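**Sorting small parts into trays: how do you keep the wires from mixing?**

**wirebasket_17** wrote on 2022-09-06:

Hello all. I am setting up a table for sorting parts that we take out of old appliances. Most come in mixed boxes from Flavimport, roughly 500 pieces in each box. I put a steel tray in the middle with white paper on the bottom, and orange trays at both sides. Mixed things go in the steel one, and from there each kind gets its own orange tray. The round red boards have one, and the small cylinders with leads have another.

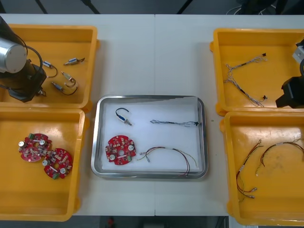

### Reply from Haver

Good layout. I like the paper, because small black connectors are easy to find on white. But I would not let the boards lie one over the other. The parts on them are packed very densely and one corner can scratch the next. Put a piece of cardboard between them.

### Reply from oldsolder

I disagree with Haver about the cardboard. For boards that are going to be tested anyway it is too much work. When I did 3,000 pieces for Wodora last December, we let them overlap and I had no complaint.

What I would change is the paper. It moves when you pull a wire. I use a thin rubber mat.

### Reply from wirebasket_17

Thank you both. I will try cardboard for the good boards only. The mat I must think about, I have only paper now.

My bigger problem is the harnesses. The boards stay where I put them, but wires with open ends catch each other. In one bin I have red and black pairs with crimped ends, and also green and yellow twisted pairs, and one harness has a white plastic connector, a spade and one more crimped end all close together.

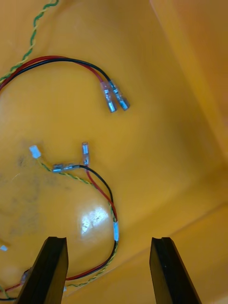 If I pull on the red wire, the black one comes too, and then the spade hooks into something else. I lose maybe half of my time with this. Do you tie every harness, or only the long ones?

### Reply from Jeon

Tie every one, with a paper band and not with a plastic tie. Hold it by the connector and never by the wire, then fold it in 4 and put the band in the middle. The crimped ends should all look to the same side.

### Reply from oldsolder

Every one is too many. I tie only those with three or more ends. Simple pairs I lay straight across a shallow bin.

### Reply from Jeon

Straight is fine until you carry the bin to the shelf.

### Reply from wirebasket_17

I carry them often, so I will begin with the bands. Does somebody know what width of paper is good?

### Reply from Haver

I cut mine as wide as my finger. Narrower ones tear.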